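# Why Does My Tummy Growl? And Other Hungry Questions

Have you ever been sitting in a very quiet room when your belly suddenly went *grrrrroooowl*? Maybe everybody turned to look! Well, the good news is that a noisy belly is a healthy belly, and the story behind that sound is pretty amazing.

## The squeeze machine inside you

Your stomach is a stretchy bag made of muscle. When you eat, it squeezes and squishes your food until your sandwich turns into a kind of thick soup (yes, gross, and also wonderful). Then your small intestine takes over and soaks up the good stuff your body needs.

When the food has moved along, those muscles start squeezing again, a bit like a broom sweeping the floor after a party. There's mostly air and juice in there now, so the squeezing makes a lot of noise. Doctors have a fantastic word for that noise: **borborygmi**. Say it out loud: bor-buh-RIG-my! It even sounds like a stomach talking.

## Who tells you it's time to eat?

Your stomach sends a message to your brain using something called a hormone. A hormone is a tiny chemical messenger that rides around in your blood. The "I'm hungry!" messenger is called ghrelin (GRELL-in), and when it reaches your brain you start thinking about noodles.
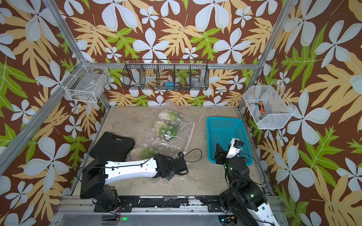

Your body can't soak up sunshine and turn it into lunch, but plants can! A leaf catches light and uses it, along with water and air, to make sugar. Picture a jungle full of leaves like the ones on this wallpaper, the wide tan and cream ones and the bright green ferny ones, only alive and growing. Every real green leaf would be a tiny kitchen, cooking all day long. You and I have to eat our energy, so we eat plants, or we eat animals that ate plants.

## What happens while you sleep?

You go all night without a meal, and you're fine! That's because your body packs a snack for later. Your liver, which sits on the right side of your belly, stores a kind of sugar called glycogen. While you snooze, it lets a little out at a time to keep your heart beating and your brain dreaming.

In the morning you "break" your overnight "fast" (fasting means going without food), and that's where the word *breakfast* comes from. Isn't that neat?

Some grown-ups fast for longer, often as part of their religion. Kids are busy growing bones and muscles and brains, so skipping meals to try it out isn't for you. If you have a question about it, ask a parent or your doctor.

## Try it: be a belly detective

You'll need a friend or a family member and a cardboard tube.

1. Ask your partner to lie down before lunch.
2. Put one end of the tube gently on their belly and your ear on the other end.
3. Listen for 2 minutes and write down every gurgle, pop and squeak.
4. Try again after lunch. Does it sound different?

Draw what you think each noise looks like. Mine always come out looking like grumpy frogs!

*Written by Troels Hafþórsson for the Noltwood Young Readers' Science Page*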